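Leslow toy library reopens with 339 items and new shelving

The toy library in Leslow has reopened after a January break, with new shelves, a shorter borrowing form and 339 toys and games ready to go out on loan.

The library, run by the Hulamia family center, had been closed for two weeks while the collection was sorted and cleaned. Many of the older puzzles had missing pieces and were taken out of circulation. Board games were checked against their box lists, and those still complete were given new labels.

Gisela Bravo, who coordinates the library, said the old storage had become hard to use. Toys were kept in deep plastic bins, and small children had to tip everything out to find what they wanted.

"They would ask for a truck and get handed a bin," Bravo said. "Now the trucks are on one shelf and the animals are on another. A three-year-old can point to the one they want."

The new display pieces are small two-tier units with clear sides, bought from Rikix, a furniture supplier in Alemneh. The center paid for 17 of them out of its yearly equipment budget. They are low enough to stand on a table or the floor, and they can be moved when the room is needed for other groups.

Each unit holds one or two kinds of toy. Vehicles, farm animals, play food and stacking toys are kept apart, and larger items such as ride-ons and dollhouses remain in the back room. Families can ask to see those at the desk.

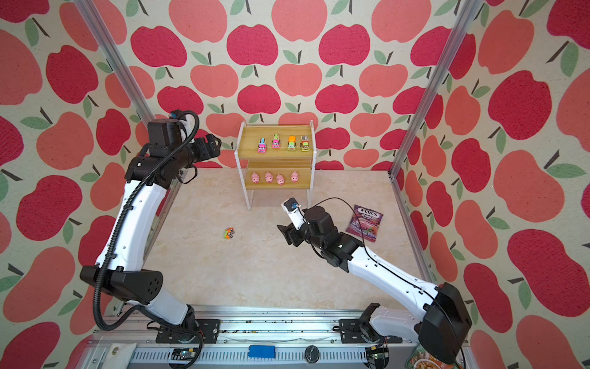 Toy trucks on the upper shelf and pink pigs on the lower one, with another truck lying on the floor to the left.

Bravo said the trucks with faces have been among the most requested items for the past year, and that the center has bought more of them to keep up. The pigs came in a donation from a nursery school in Alemneh that was replacing its farm set.

Roughly 200 families are registered with the library. Membership is free for residents of Leslow, and families from nearby towns may join for a small yearly fee. Each household can borrow up to four items at a time and keep them for three weeks. Loans can be renewed once if no one else has asked for the toy.

The borrowing form has been cut from two pages to one. Parents no longer have to write down the condition of each toy when they take it home, but they are still asked to report anything broken or missing when they bring it back. There is no charge for normal wear. Lost pieces should be handed in if they turn up later, even after the toy has been returned.

The center is accepting donations of toys in good condition. It cannot take stuffed animals, anything with a damaged battery compartment, or puzzles with pieces missing. Donations should be brought to the front desk during opening hours and not left outside the door.

The toy library is open mornings from 9:30 until noon, with later hours until 6 p.m. twice a week. The schedule is posted at the center's entrance.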